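5. Setting up the scene model

Applies to Kodlow Planner with the Dindent perception module
Last revised November 8, 2018

This section covers the work between mounting the arms and running the first planned task. It assumes that both controllers are on the network and that section 4 (Tool definitions) is finished. The worked task is bottle loading, as used on the two-arm cell at Haltholm. The same order of work applies to any task with one fixed part and several loose ones.

5.1 Before you start

You need a saved tool definition for each gripper, the base plate positions from section 4 and a login with editing rights. Log in under your own name, as the change log takes its entries from the account.

CAUTION: Both arms can move during steps 5.3 and 5.5. Keep people out of the reach of both arms and keep the pendants where you can get at them. The Pause button in the Kodlow window is not an emergency stop.

5.2 Define the table and the grid

The grid is a shared reference for cameras, arms and people. Tape lines do not have to be perfect, but each crossing you enter must be one that you have measured.

1. Open Scene > Table and choose New surface.
2. Enter the table height in the frame of arm A.
3. Choose Add crossings. Click a tape crossing in the camera view, then type its measured position.
4. Repeat until the Fit light turns green. Four well-spread crossings are the minimum. Use more if the tape wanders.
5. Choose Save as, and give the surface a name without spaces.

Note: If you replace the paper or lift any of the tape, delete the surface and start again. Editing single crossings afterwards leaves the old fit in place for any saved task.

5.3 Add keep-out volumes

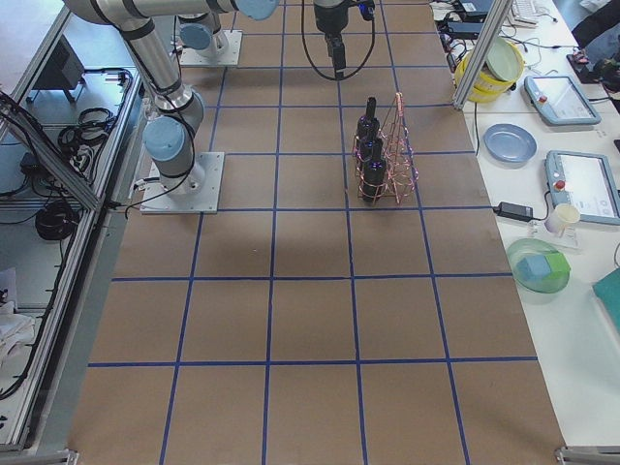
Keep-out volumes tell the planner where the arms may not go. The arm links and gripper bodies are filled in from the tool definition, but cables and loose fittings are left to you. Take particular care with a cable that hangs lower than the tool it serves. The loop under the gripper here drops past the fingertips and comes up again on the other side, and a volume drawn around the gripper body alone would leave it out. The tall point of the wire rack needs a volume of its own as well, higher than the one for the bottles.

1. Open Scene > Keep-out and select the arm.
2. Choose Attach to tool for a cable, or Attach to table for a part that stands still.
3. Draw the volume in the side view first, then in the top view.
4. Set the margin. The default is 5 mm. Increase it for anything that swings.
5. Choose Sweep. The arm moves slowly through its saved poses while the volume is shown over the live view. Watch the cable all the way through.
6. If the cable leaves the volume at any pose, press Pause, enlarge the volume and sweep again.

Do not set a very large margin to save time. With two arms working close together the planner will run out of room and report error 264 (No path within limits). Atif Memon at Zwahlen, who looked after the first installation, suggests drawing two small volumes for a long cable, one each side of the bend.

5.4 Assign arms to roles

In a two-arm task each arm is given a role. The holding arm steadies the fixed part and the moving arm brings the loose parts to it. The roles can be swapped between tasks but not inside one.

1. Open Task > Roles.
2. Set the holding arm and pick its grasp from the list. For wire parts, use Wide grasp with a low force limit.
3. Set the moving arm and its grasp. For bottles, use Neck grasp.
4. Tick Lock holding arm. The planner then treats that arm as an obstacle until the task ends or the lock is released.

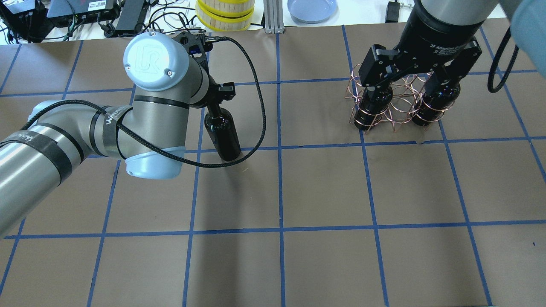 5. Enter the approach direction for the moving arm. It should come in from the side away from the holding arm wherever the part allows it.
6. Set the order of slots. Fill the slot furthest from the moving arm first - otherwise each bottle has to be carried over the last.
7. Choose Check roles. Warnings in amber can be accepted. Warnings in red must be cleared.

Note: Check roles tests the geometry only. It does not know how heavy a bottle is. The payload is taken from the tool definition, so check it there if you change from empty to full bottles.

5.5 Teach the fixed part to the perception module

Thin shiny wire gives poor depth readings. Dindent therefore finds wire parts from their outline in the colour picture and uses depth only for the table. Dark glass is also weak in depth, and the module looks for the neck and shoulder of the bottle instead.

1. Park both arms clear of the fixed part.
2. Open Perception > Teach part and choose Wire outline.
3. Take a reference picture of the part empty.
4. Add bottles one at a time and take a reference picture after each.
5. Mark the slots by hand in every picture. A slot that is partly hidden should still be marked, with Hidden ticked.
6. Choose Train. On the Haltholm computer this took 312 seconds.
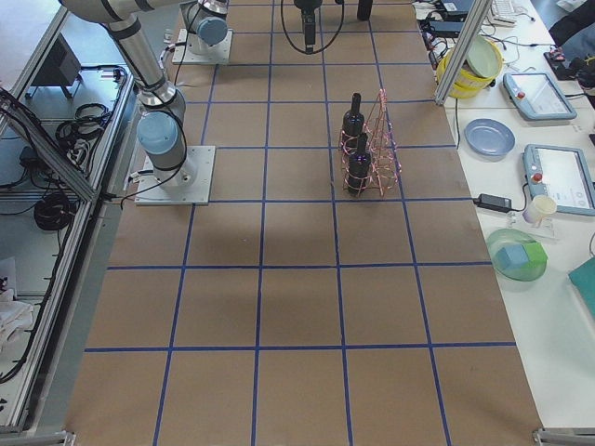 Fixed camera view: wire rack with two bottles in place.

7. Look at the score for each slot. A score of 91 or more is good enough to plan with. Below that, take more reference pictures with the part turned a little each time.

If the front bottle is found and the one behind it is missed, lower the Overlap setting by one step and train again. If a shadow on the paper is reported as a part, turn on Ignore flat regions.

5.6 Register the second camera

A second fixed camera is optional. It helps with parts that hide one another, and it must be registered to the same surface as the first.

1. Open Cameras > Add and choose the device.
2. Select the surface saved in 5.2.
3. Click the same crossings, in the same order, as for the first camera.
4. Choose Compare. The two grids are drawn over each other.

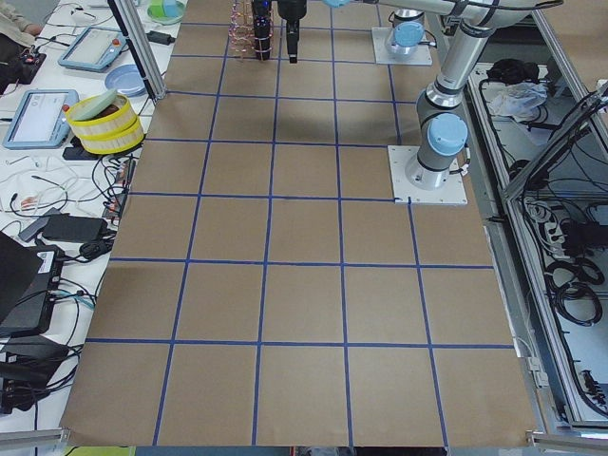 The most common fault at this step is a grid that fits well but is turned half way round. The software cannot tell, as a square grid looks much the same from either end. Check it against something that is not square. In this view the bench with the pendants lies to the left of the grid, while the first camera has it on the right, so the crossings have to be clicked starting from the opposite corner. The arm base plates are a good second check, one at the far end and the other nearer, by the right edge.

5. If the grid is turned, choose Rotate 180 and compare again. Do not rotate the camera picture itself.
6. Save the camera set.

5.7 Dry run

1. Load the task and set the speed to the lowest step.
2. Choose Run without parts. The grippers will open and close in the air above each slot.
3. Confirm that the holding arm stays locked throughout.
4. Open the log and look for lines marked CLOSE. Each gives the two volumes that came nearest to one another.
5. Correct the volumes if needed and repeat from step 1.

Save the finished scene under a new name before you raise the speed. Scenes made before the September release open as read-only and must be copied first. Questions about converting older scenes go to Liliana Benedetti at Zwahlen support, with the log file attached.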